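Folum Residential Services — Facilities Help Desk
Ticket 220: Breaker trips in shared laundry room, Skamstead building
Status: Closed
Opened: Thursday, May 23, 2019
Assigned to: Sofia Deligiannis, Electrical Maintenance

Summary of report
Residents on the second floor report that the power to the laundry room outlets goes off without warning, usually in the evening. Lighting in the room is not affected. The breaker can be reset but trips again, in most cases within the hour.

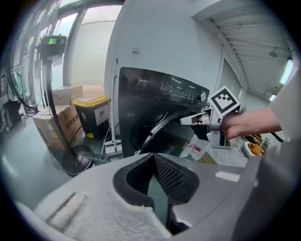
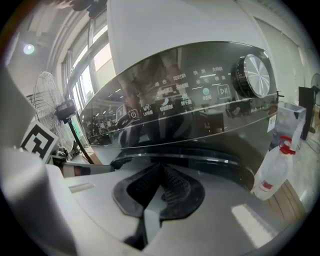 Entry 1
The panel schedule was compared with the outlets in the room. The schedule lists the laundry outlets on circuit 13 and the hallway outlets on a separate circuit. Testing showed that the hallway outlets nearest the stairs are also fed from circuit 13. This does not match the drawings supplied by Hoàng, the contractor for the November renovation.

Entry 2
Residents were asked to keep a written record of each trip, with the time and any equipment in use. Four of the six trips recorded took place while a portable heater was running in the second-floor study area. The heater is rated at 2000 watts and was plugged into one of the hallway outlets named in Entry 1.

Entry 3
The heater was removed from service and the circuit was monitored over a weekend. One further trip was recorded. The breaker was then taken out for inspection. The terminal screw was found to be loose, and the insulation on the conductor was discolored for around an inch. The damaged section was cut back, the conductor was stripped again, and a new Firketach breaker of the same rating was installed.

Entry 4
Hoàng was notified of the error in the drawings and has agreed to move the hallway outlets to the correct circuit at no charge. Until that work is finished, the hallway outlets near the stairs have been disconnected and labeled out of service. Residents who need an outlet for cleaning equipment should use the one beside the storage closet.

Entry 5
Hallway outlets moved and tested. Labels removed. The panel schedule has been corrected by hand, and a typed copy will be placed inside the panel door — the earlier copy should be discarded. No trips have been recorded over 2 weeks of normal use.

Notice to residents
Portable heaters are not permitted in shared areas. Requests for additional heating should be sent to the Help Desk. Residents should not reset a breaker more than once. If it trips a second time, leave it off and report the fault under a new ticket, giving the room and the time.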